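Folding night is back on Thursday

Yes, it's real, and yes, we're doing it again! After the June evening went so well (three tables going at once, and Maëlle Lévesque still finding socks in her bag a week later), Tulow has given us the long room until nine. Doors are at half past six. Bring a basket of whatever has been sitting on your chair at home and we'll get through it together, with tea.

Noémie Girard is leading the first half hour and she has asked for shirts, so shirts it is. She folded 214 of them for the Arsenault jumble sale last year and has opinions about sleeves.
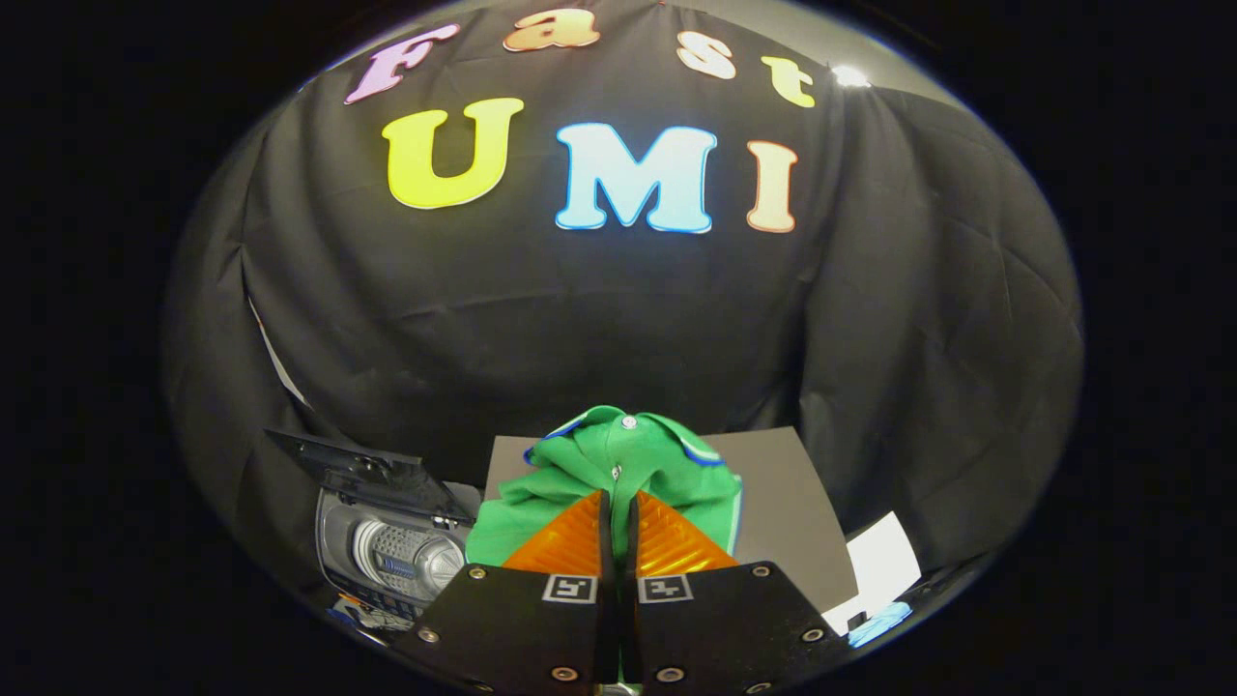 Polo shirts are the ones that catch people out. They're thicker than a T-shirt, the collar wants to go its own way and the sleeves never quite match. Noémie's method starts with the buttons: do them all up, even the top one, before you do anything else. Then take a crumpled shirt like the green one with the blue trim, find the collar, and give the whole thing one good shake by the shoulders. Lay it face down, smooth from the middle outwards, bring in one side with its sleeve, then the other, and fold up from the hem in thirds. I tried it on six of mine over the weekend and they are still sitting neatly in the drawer - a first for me.

If there's time we'll have a go at fitted sheets as well. Maëlle swears she can do one on her own, and I would very much like to see it.

It's free, and children are welcome if they'll pair socks. Spare hangers can go in the box by the door.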